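Runduvora Boards > Workshop > Panels, knobs and switches
Topic: Three-block practice box, worth keeping the handles?

Rernico
January 23, 2023
Finally got the practice box on a clear bit of table. Three blocks in a row, arcade buttons on the first, a toggle in the middle, a green knob on the last. Carrying handle at either end, which my other half says makes it look like luggage for a very small airline.
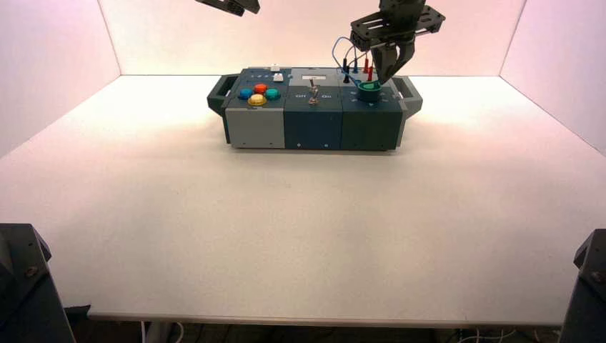 My question is whether the handles earn their keep. They add length, and my shelf has 5 mm to spare. I've moved the thing twice since March.

Kauppinen
Keep them. I took mine off and dropped the box on my foot within 28 minutes.

Astine
Disagree. Two hands under the bottom, like a casserole. Handles are for people who go places.

Rernico
I did go to the kitchen once.
More to the point, I'm happy with the buttons in a diamond - blue left, yellow nearest me, green right - as my thumb finds them without any help from the rest of me. The toggle I'm less sure of. It's a lovely bit of metal but it stands up proud in the middle and I can see a sleeve catching it.

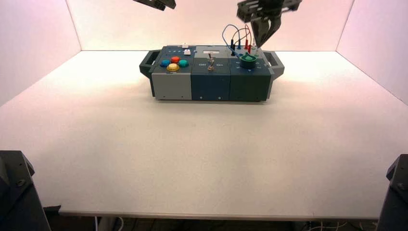

Kauppinen reckons a sleeve is no match for a decent toggle, and that anyone worried should try a rocker and see how dull life gets.

Astine
Rockers are fine. I've got 40 in a drawer.

Kauppinen
In a drawer, yes.

Rernico
Handles staying, toggle staying. Now looking for a longer shelf.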